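Subject: Re: [hadport-golf] Aim on short putts, and winter practice
Date: 2021-12-03

Dwight Penner wrote:

> I have been missing short putts to the right since May and I can't
> work out whether it is my aim or my stroke. I line up the mark on
> the ball from behind, walk in, and as soon as I look down the mark
> appears to point left of the hole. So I turn the putter a little to
> the right to make it look square, and then I miss right. If I trust
> the mark I feel like I am going to pull it.
>
> I bought a used Iltia with a long sight line on top, thinking that
> would settle it, and now I have two lines that disagree with me.
> The course is closed until the frost is gone so all I have is the
> basement. The floor is flat enough in one direction. Does anybody
> have a routine that works indoors? I would also like to hear from
> anyone who gave up on the line altogether.
>
> Dwight

Dwight,

I had the same miss for most of two seasons, so I will tell you what I did. Some of it may not fit you. I putt right-handed with my eyes well inside the ball, and I gather from having played with you at Tremblay that you stand taller than I do and closer to it.

First, find out which problem you have before you fix either one. You can do this in the basement. Take a chalk line and snap it on the floor from wherever you putt to the leg of a chair or some other small target. Set the ball on the chalk with its mark directly over it. Then stand up to it the way you would on the course and look. If the mark still seems to point left when you know it is on the chalk, your eyes are telling you something that isn't so, and the stroke may be fine. If the mark looks right, then the trouble is probably in how you set the ball down when you are crouched behind it. I was in the first group. From what you wrote I would guess you are too, but do the test.

The second part of the test is the putter. Put it down behind the ball on the same chalk line with the sight line running along the chalk. Leave it there and step away from it, if it will stand up by itself or you can prop it. Come back in and look. Mine looked shut. I had been opening it on every putt to get a picture I liked, and then on some days I would make up for it with my hands and on other days I wouldn't. That is why I could make nine in a row before a round and then miss three of the first four once we started.

On the eyes. The usual advice is to get them directly over the ball. I tried that and it made my back hurt. What worked was to keep them inside but to keep them level with the line, so that when I turned my head to look at the hole it swiveled and did not lift. If you lift your chin when you look, your eyes travel on a curve and the line seems to bend with them. A cheap way to check is to hold a club shaft across the bridge of your nose and see whether it sits parallel to the chalk. Mine was pointed well out to the right. It took most of a winter to change and I still check it.
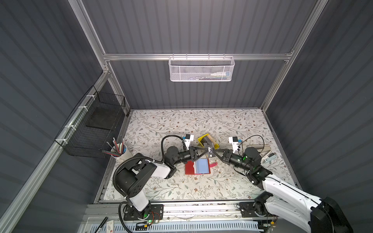

As for the mark on the ball, I would not throw it out yet. I would make it shorter. A long heavy line gives you more to argue with. I went from the full stripe to a mark the width of the printing on the side, and I only use it inside eight feet. On anything longer I turn the ball so there is plain white on top and putt to a spot. A few people in the Hadport group have dropped the line for every putt and like it better, mostly the ones who were taking too long to set it. Several of them are on this list and can speak for themselves.

The other thing I changed was when I commit to the line. I used to crouch, set the ball, walk in, and then check the ball again from above. The last check was doing all the harm. Now the decision is made behind the ball. When I get over it I look at the hole, look at a spot a few inches ahead of the ball, and go. If the mark looks wrong I do not fix it. I either putt it or I back all the way off and start again from behind. Backing off costs some time, so play ready golf on everything else and your partners won't mind.

For surface, I have a Soltomik mat that I got secondhand. It is a little faster than our greens and that is fine for winter. It came with guide lines printed down both sides. I putted between them for a month and then turned the mat over, because with the guides there I was aiming at the guides. The back is plain. If you are buying one, get the plain kind if you can find it, and tape a string over it when you want a line. A string you can take away is worth more to you than a line you can't. Let it lie flat under books for a couple of days before you judge the roll. Mine had a hump near one end and I spent a week blaming my stroke for it. 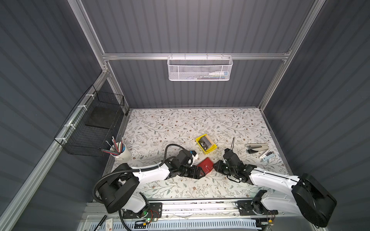
The hardest idea for me to accept was that a straight line can look crooked just from where your head is. I knew it the way everyone knows it, but I didn't believe it applied to me standing over a ball. Think about how anything with straight sides looks when your eye is high up and away from it. In the picture with this part, the long aluminum rail on the left runs at a diagonal, and the side walls slope in along both edges, and you would never think to go over there and bend the rail until it looked upright. You take the angle into account without trying. Over a putt we don't do that. We see the line leaning and we start moving the putter. Once I saw it that way I was able to leave the line alone more often, though I won't claim every time.

Now the routine. This is what I do from the end of the season until we reopen. It takes less than half an hour and I do it most evenings.

Start without a ball. Put the putter on the chalk or string and make strokes back and through, watching only the putter head. Keep it short. You are not trying to build anything here, just getting used to what square looks like from your own eyes. I do this for as long as it takes to listen to the weather.

Then short putts at something smaller than a hole. I use a tee stood upside down on its head, or a chair leg. From three feet, with the string down, hit putts until you have hit the target 13 times. They don't have to be in a row. I picked the number years ago and have no good reason for it. Then take the string up and do the same again. The second set is the one that matters. If it takes you a great deal longer than the first, go back to the string the next night.

After that, aim only. Crouch behind the ball, set it, walk in, put the putter down, and then stop. Don't putt. Have someone stretch the string over it, or lay a yardstick against the face, and see where you are really pointed. I keep a tally on the basement wall, right or left or square. Over one winter I did 400 of these and the marks on the right side thinned out a good deal by February. If you only have time for one thing, do this one. It is dull, and the radio helps.

Finish with a few long ones for pace, as long as your basement allows, and don't use a target. Putt the first one anywhere and try to stop the next one against it. You will not learn our greens this way but you will keep some feel in your hands.

About the Iltia. I have not putted with yours, so take this for what it is. A long sight line on the putter and a line on the ball together are a lot to match up, and if they are off by a hair you will see it and fidget. You could try it with the ball turned plain side up and let the putter do the aiming. Or put a strip of black tape over most of the sight line and leave a dot. I would try both of those before selling it. Also check the lie. If the toe is up in the air when you set it down, the face will point left for a right-hander even when the line on top looks good, and a club that was bent for somebody else could do that. The shop by the Hadport bridge can bend it back, if the neck is the kind that bends. Ask before they put it in the clamp.

One caution. Don't work on the aim and the stroke in the same week. I tried it and could not tell what was helping. Get the aim settled through the holidays and leave your hands alone. If you are still missing right with the putter truly square, then we can talk about the stroke, and there are better people here than me for that.

I will bring the chalk line to the winter meeting if you don't have one. It is the blue chalk and it does come up off concrete with a wet mop. It does not come up off carpet -- I can show you the spot.

If anyone has a good way to check eye position without a helper, please post it. I have seen the little mirrors and have not tried one. I would also like to know whether people who wear bifocals take them off to putt. I switched to a plain distance pair this summer and I think it helped, but I changed grips the same month.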